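Black T-shirts fading in the wash, what am I doing wrong?

posted by Adia in Laundry & Clothing, Monday, June 27, 2022

I moved into a new apartment in February and ever since then my dark shirts look ancient after a few washes. I do one big load on Sundays, warm water, regular powder, then an hour in the dryer. At my old place I did exactly the same thing and had no trouble! The washer is a top loader and it's older than I'd like. I've got nearly 63 shirts (I know, I know) and most of them are black or navy, so I'd love to fix this before I'm down to rags. Do those special dark detergents do anything?
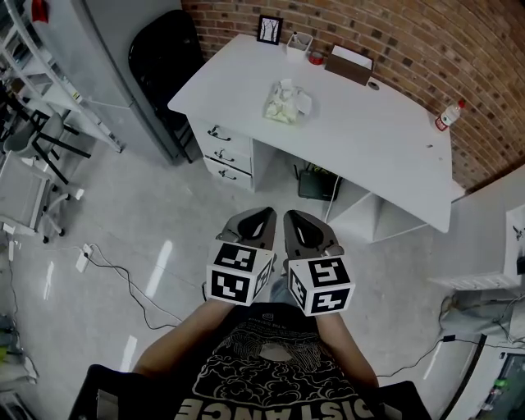

The prints worry me even more than the color. I buy most of my shirts at shows and can't replace them, and a few have started cracking across the big lettering. My favorites are the ones like that black tee with the cream line drawing of clouds and swirls, where thin lines would be the first thing to go. Should I be hand washing those? I really don't want to hand wash anything.

Acuña

Cold water and inside out. Skip the dryer. Been doing it for years, my Puma shirts still look fine.

Nitcombe

I'd look at the powder first. If your building has hard water, powder doesn't always dissolve all the way, and what's left dulls dark fabric so it looks faded when it's really just coated. Try soaking one sad shirt in a bucket of warm water with half a cup of white vinegar, rinse it well and see if the black comes back. (Never mix vinegar with bleach, please.)
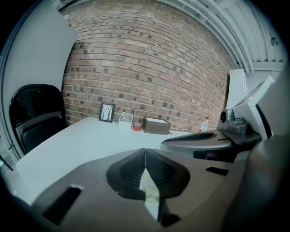
If it does, switch to liquid and use less than the cap says — I use 2 tablespoons for a full load and that's plenty. Smaller loads help too, since a stuffed top loader just grinds everything together. For the printed ones, turn them inside out, cold water, gentle cycle, and hang them up out of the sun. No hand washing needed! I can't speak for the dark detergents, I bought one once and couldn't tell any difference. Cracks that are already there won't heal, sorry.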